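Why I moved my savings to a small bank

For 8 years I kept all my money in one big bank, the same one that I chose in my first week in this country. I chose it for a simple reason: it was beside the bus stop. My English was slow then, and the woman at the counter was patient with me.

Last April I finally read my statements with a cup of tea and a dictionary. I was paying a monthly fee for an account I did not need. In one year it came to 80 dollars. It is not a tragedy, but it is a good pair of shoes. 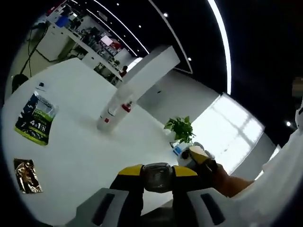 So I made a list of other places. A colleague recommended Brarnura, which is a credit union with only one branch in our neighbourhood. I was afraid of the words "credit union", I thought you must be a member of some profession. You only have to buy one share, and they accept everybody who lives in the area.

The appointment took 40 minutes. I brought my passport, my lease and a letter from my employer, and they wanted only two of them. I moved 400 dollars first, to see how it goes, and the rest on the Monday after.

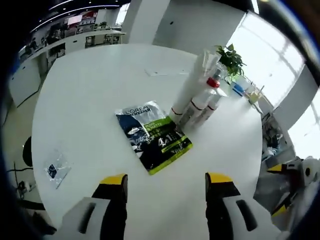
What I would do differently

I closed the old account too early. My phone bill was still connected to it, and the payment was refused, so I had to call and apologise. Please keep both accounts open until every bill has changed its colour, as we say at home. Also ask for the closing letter on paper. I am still waiting for mine.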